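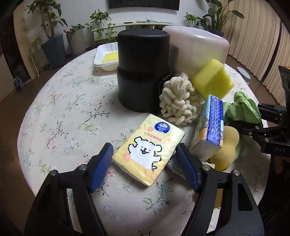 Round table: small items

Gallery 2 in the Rellow household storage pages
Text by Gemma Hartley. Posted 17/11/2021

These pages deal with ordinary household surfaces and the small goods that collect on them. The round table is treated as a mixed surface: paper goods, cloths, cleaning items, food and containers all share one cloth. The notes give the class each item belongs to and where that class is kept. The same classes are used in the kitchen and hall galleries.

Pocket tissues
Vinda, yellow packet with a cartoon dog. Class: paper goods, small. Pocket packets are filed upright in a shallow drawer with the opening flap facing forward. Open packets go at the front and are used up first. Part-used packets are not merged, as the folded sheets catch on the flap when they are pushed back in.

Cloths
A grey and white knit cloth and a green one. Class: textiles, unsorted. Knit cloths are folded in half and in half again. Anything bunched is shaken out over the sink before it is given a place. Cloths for surfaces and cloths for hands are kept on separate shelves, and the shelf decides the use from then on.

Tablecloth
Cream, printed with branches and small pink and blue blossoms. On a round table the cloth stays in place while the surface is cleared and comes off last. Hala Radwan lifts hers from the middle so that crumbs stay inside, then carries it out to the step. Printed cloths are washed inside out at a low setting and dried flat.

Puffed corn snacks
Class: food, open. Open food leaves the table first, before any paper or cloth is moved. Puffed corn takes up moisture quickly and is either eaten the same day or put in a lidded box. It is not returned to the bag it came in.

Sponge
Yellow-green, kitchen type. Class: cleaning, kitchen. Sponges are stored on edge with air on both faces and away from food. Orhun Karabulut cuts one corner off a sponge when it moves from dishes to floors – a simple mark that survives washing better than ink.

Containers
One black and cylindrical with a lid, one large and translucent. Class: vessels. Opaque containers are labelled on the side and on the lid. Translucent ones are labelled on the side only. An empty container is stored with its lid on if it is dry, and beside its lid if it is not.

Order of clearing
Food, then cleaning items, then paper goods, then textiles, then vessels. Vessels come late because they are heavy enough to hold the cloth still while lighter things are moved. Rainer Reinholz prefers to take them second on a small table, where they block the reach to the far side. Either order is acceptable if the food goes first.

Notes on the classes
The list now has 1,192 entries. Duplicates are being removed, and "small box, contents unknown" has been kept as a class of its own until January. Corrections to Abdelghani Fawzy, with the gallery number and the name of the item.

Previous: Gallery 1, Hall shelf
Next: Gallery 3, Under the sink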